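### 4.2 Segmenting transparent containers from wrist views

The planner described in Section 3 needs a support plane and a set of obstacle volumes before it will accept a grasp target. For opaque objects both come from the same depth map. Clear and tinted plastics break this arrangement: the depth map returns either the far wall of the container or the table seen through it, and the fitted box ends up too small, too low, or missing altogether. Byun and Hyun met the same fault in the Tanovgate stack and dealt with it by marking every low-confidence depth region as occupied. We found that rule too cautious for tabletop work, as it also blocks the bright patch that overhead lighting leaves on a pale table.

Our module, Imau, works from the colour image alone and treats depth as a weak check. A first network labels rims, cut-outs and vertical corners, which tend to stay visible when the walls do not. A second step joins these labels into a closed outline and lifts it to a box using the known camera pose and the table plane. Pixels inside the outline are then removed from the plane fit, so that table seen through a wall no longer counts as evidence of free space.

Training used 200 wrist-view sequences, of which 185 passed the pose check. The remainder were dropped because the tracker lost the table edge during a fast turn. Labels were drawn by Kwak and Furtună on every tenth image and carried forward by optical flow, with corrections made by hand wherever the outline drifted by more than 3 pixels. The gripper fingers are masked with a fixed template. The template is redrawn whenever the pads are changed, as a worn pad has a different outline from a new one and the error shows up directly in the mask.

Figure 2 shows a typical input. The tinted bin runs out of view on the right, and the pale tabletop can be seen faintly through its walls, but the rim and the handle opening in the near short end are clear enough to label.
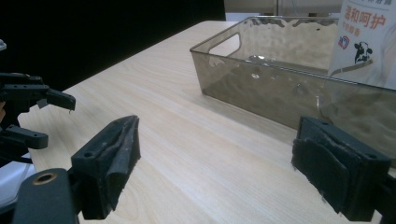

**Figure 2.** Wrist view with a smoky-grey transparent bin on a light wooden table, a milk carton behind it and a second gripper at the far left.

When only one end of a container is visible, the length of the box cannot be measured. Imau then extends the box along the rim direction to the limit of the mapped area and flags it as open-ended. The planner may approach an open-ended box from the visible side only, and must ask for a new view before placing anything behind it. This costs time — a new view takes one extra arm motion and a full replan — but it keeps the collision check sound while the far end is unknown.

Marks and reflections on the inner walls are a separate problem. An early version of the network read them as small objects resting inside the container and passed them on as grasp candidates. We now require a candidate inside a transparent outline to keep its position on the container floor across two views. Reflections usually fail this test; marks on a wall fail it when the baseline is long enough. With a short baseline they can still pass, and we return to this case in Section 5.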